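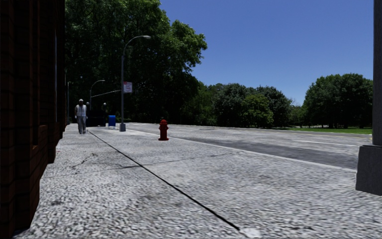

# Moving our team chat from Presel to Civis – threads or no threads?

**edin_n**

We are 52 people in two offices, and in October our Presel contract ends. I tested Civis for three weeks with the support group. Search is much better, and it finds text inside attached files. But threads open in a separate window and my colleagues do not like it. Did somebody here make the same move?

**hattori_h**

We did it last year with 107 accounts. The import took one night. Private channels did not come over, so please export them first.

About threads I do not agree with your colleagues. After one month I cannot work without the separate window.

**stovstead**

I disagree, Hatsue. A separate window is fine on a big monitor. On a laptop it covers the channel list, and people start to answer in the main channel again.

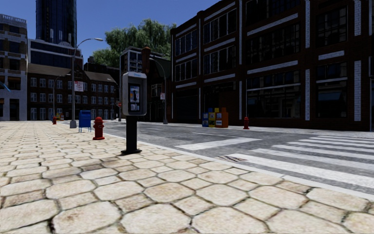 So in our team we made a rule: a thread only when the topic needs more than one answer. It works for the developers – for sales it does not.

**edin_n**

Thank you both. Is there a limit for guests? We have 40 external partners.

**hattori_h**

Up to 200 on the middle plan. Guests cannot start threads, only reply.

**stovstead**

They can start threads if the channel owner allows it. Look in Channel > Permissions.

**hattori_h**

You are right, I found it now. In our version it was switched off.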